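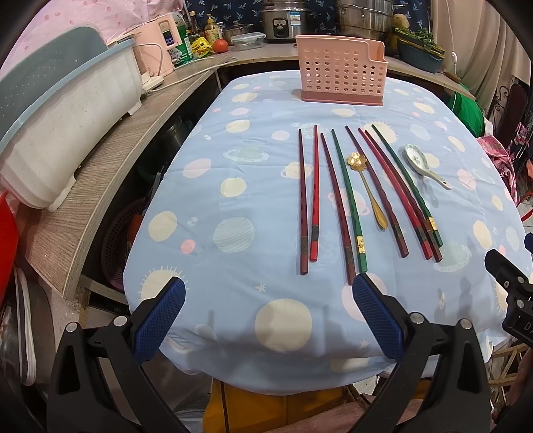

Organiseur de cabine Zistham, modèle 12 poches. Conçu pour les petites cabines de croisière, intérieures surtout, là où la tablette sert à la fois de bureau, de coiffeuse et de vide-poches. Tissu enduit, quatre crochets, une barre de maintien en haut. À la maison on range bien les baguettes dans un pot en plastique rose percé de trous ronds, à bord c'est pareil : chaque chose debout, à sa place, et la tablette reste libre. Se suspend à la porte de la penderie ou à la paroi avec les crochets magnétiques (vendus à part, voir plus bas).

Réf. 1384
En stock — expédition sous 48 h
Coloris : marine, sable, gris

Ce qui rentre dedans
Crème solaire, lunettes, cartes de cabine, programme du jour, chargeurs, médicaments contre le mal de mer, jumelles pliantes. Les deux poches du bas sont à soufflet, on y met une paire de sandales chacune. Pas les chaussures de rando, on a essayé, ça tire trop sur les crochets.

Dimensions et poids
Déplié : 120 x 48 cm
Plié : 48 x 20 cm, se glisse à plat au fond de la valise
Poids à vide : 214 g
Charge maxi conseillée : 4 kg avec les crochets fournis, 3 kg avec les magnétiques

Fixation
Les crochets fournis passent sur une porte de 2 à 4 cm d'épaisseur. Sur la plupart des navires les parois de cabine sont en métal et l'aimant tient, mais pas partout, certaines portes de salle de bain sont en composite. Demander à la compagnie avant. Ne pas suspendre devant la grille de ventilation ni sur la porte d'entrée côté couloir, le personnel de cabine le décroche.

Par mer agitée — décrocher le tout et poser sur le lit. Le modèle a une sangle en bas mais elle sert à empêcher le balancement, pas à retenir la charge.

Nouveau depuis mars : la barre du haut est en deux parties qui s'emboitent. L'ancienne version en une seule pièce ne rentrait pas dans les valises cabine. Si vous avez l'ancienne et que vous voulez juste la barre, nous écrire, on en a encore un petit lot.

Accessoires compatibles
Crochets magnétiques Flimell, lot de 4
Pochette étanche Enero, pour les excursions en zodiac ou en kayak. Se clipse sur la poche du haut
Étiquettes bagages Vasseur, rigides, pour les étiquettes papier de la compagnie (format long plié en trois)
Le sac à linge Zistham se vend aussi seul, même tissu

Entretien
Éponge et savon. Pas de machine, pas de sèche-linge, l'enduction craquelle. Bien laisser sécher avant de replier, surtout après une semaine aux Antilles.

Avis
Hilde Declercq — Pris pour douze nuits dans les fjords, cabine intérieure à deux. Très pratique le matin quand tout le monde cherche sa carte avant l'escale. J'aurais aimé une poche plus large pour le guide papier, il dépasse et il se corne. Sinon rien à dire, a tenu tout le voyage.

Otis Lindgren — Bon produit. Attention aux crochets magnétiques, sur notre bateau ça ne tenait que d'un coté de la cabine, du coup accroché à la penderie. Livraison rapide, reçu la veille du départ.

Questions fréquentes
Autorisé à bord ? Les organiseurs en tissu le sont en général. Les multiprises, c'est autre chose, à voir avec la compagnie.
Ça marche dans un train de nuit ou un camping-car ? Camping-car oui. Train, ça dépend de la couchette, il faut une porte ou une barre.
Existe en plus petit ? Modèle 6 poches prévu, pas de date pour l'instant.

Groupes et agences
Marquage possible à partir de 200 pièces, une couleur, sur la poche du haut. Compter roughly trois semaines après validation du visuel. Devis par mail, indiquer la date d'embarquement et le port, on livre aussi directement à l'agence.

Retours
30 jours, non utilisé, dans son emballage. Les crochets magnétiques ne sont pas repris si le blister est ouvert. Retour à votre charge sauf défaut — dans ce cas nous envoyer une photo de la couture ou du crochet avant de renvoyer quoi que ce soit.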